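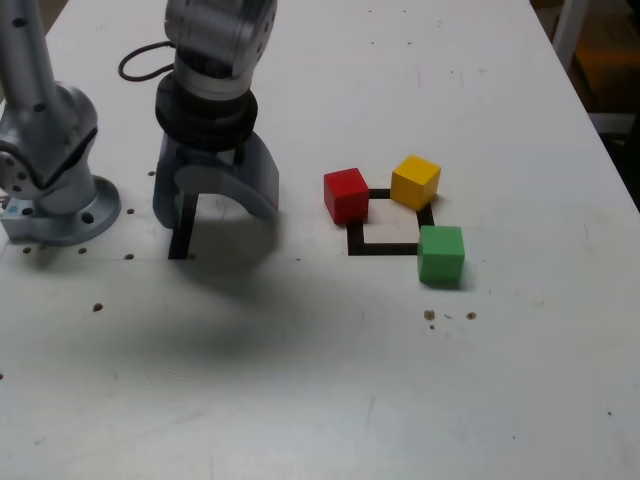 Estação de ensaio com dois braços robóticos, três cubos de madeira e área quadrada delimitada a preto. Foto: Eltwood

Eltwood publica guia de boas práticas para células robóticas de bancada

PLIRKVILLE, outubro – A Eltwood disponibiliza a partir deste mês o seu guia de boas práticas para ensaios de manipulação em bancada, destinado a laboratórios e centros de formação. O documento foi redigido em conjunto com a Mirivia e resulta da análise de 3208 registos de ensaio, dos quais 532 foram excluídos por falta de informação sobre a posição inicial dos objetos.

O guia fixa requisitos mínimos em matéria de delimitação da área de trabalho, fixação das bases, encaminhamento de cabos e posição de repouso da garra. Recomenda ainda que as marcações no tampo sejam verificadas antes de cada série e que qualquer deslocação da base implique nova calibração.

«Dois laboratórios só podem comparar resultados se souberem onde começa e onde acaba a área de ensaio», afirma Pin-yu Lau, responsável pela normalização na Eltwood. «Era esse o ponto em que os registos mais divergiam.»

Nas células com dois braços, o texto exige a definição prévia das zonas partilhadas e uma paragem de emergência comum – requisito que passa a constar também da lista de verificação anexa.

A coordenação técnica coube a Ming-te Tsai, da Mirivia. O guia pode ser pedido gratuitamente aos serviços da Eltwood em Plirkville. Os comentários à primeira edição devem ser dirigidos a Muchen Kang, do gabinete técnico.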